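The table that catches everything

Every house has one surface where things come to rest. At our place in Dromorness it was the hall shelf, until the shelf gave up one April and the lot moved over to a small square table with a butcher-block top, the sort of honest, honey-coloured thing you can set a cup on without flinching. I've grown fonder of it than I ever was of the dining table, and I've been thinking about why.

Part of it is the size. A big table forgives you, and you can push last week's mail down to the far end and carry on eating. A small square one fills up by lunchtime, so you deal with it. Ludmila Jelínek, who taught me most of what I know about looking after timber, keeps hers to what she calls a handful and a cloth – whatever she's using that day, and something to wipe up with. 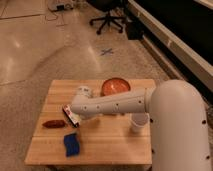

The cloth matters more than you'd think. Mine are plain cotton, washed until they've gone soft, and I fold them in half and then in half again so there's always a clean side to turn to. Crumbs get swept toward you, never along the boards, or they'll settle into the seams and stay there till Christmas. For rings and sticky spots I use warm water with a drop of dish soap, wrung out nearly dry, and I follow the grain. Oil goes on twice a year, and it takes 21 hours before I'll trust it with anything heavier than an envelope (Ludmila says overnight is plenty, but she has more faith than I do).

Then there's colour. Pale wood can look a bit washed out in winter light, and it's surprising what a spot of orange or a good strong blue will do for it. I don't mean styling, heaven knows. I mean leaving the cheerful things out and putting the dull ones in the drawer.
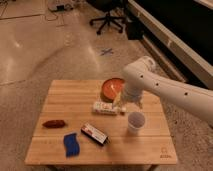
Orange, royal blue and a white cup on pale butcher block.

Small boxes are my own weakness. I can't throw out a sturdy little carton, and at last reckoning I had 17 of them tucked inside one another in the linen cupboard, waiting to be useful. Dwynwen Gittins, my neighbour, takes a few for seeds every spring and brings them back full of marigolds, so the pile never does get any smaller.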